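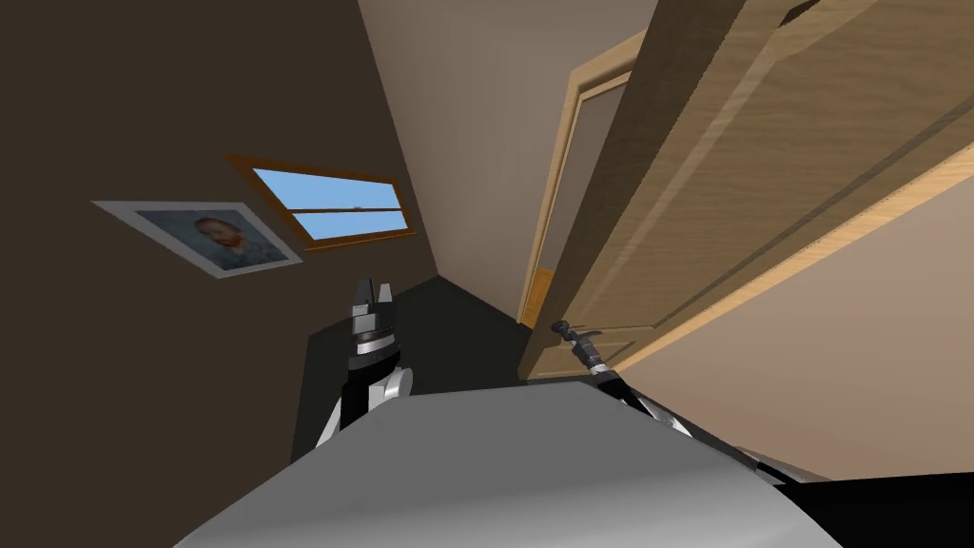
Stenuvlow Door Pack for two-armed robots

The Door Pack is a set of simulated interior rooms for training and testing robots on hinged doors with lever handles. It loads into the Finix simulator and comes with a ready-made model of the Breltport two-arm robot, fitted with two-fingered grippers. You can swap in your own model if it has at least one gripper.

What you get
1,284 room layouts, with varied wall colours, flooring, windows and wall art
Left-hand and right-hand doors, opening in or out
Adjustable hinge friction and handle stiffness
Robot's-eye view, with camera tilt set by the user
Logs of gripper contact, handle angle and door angle

The standard licence covers 5 seats and 3 months of email support. Extra seats can be added at any time. Round knobs and sliding doors are not included - these are planned for the June update.

A practice set of 85 rooms can be downloaded without a licence. It has the same doors and logs as the full pack, but the friction settings are locked.

For quotes and university pricing, contact Concetta Grasso at our Parisi Street office, 9 am to 5 pm.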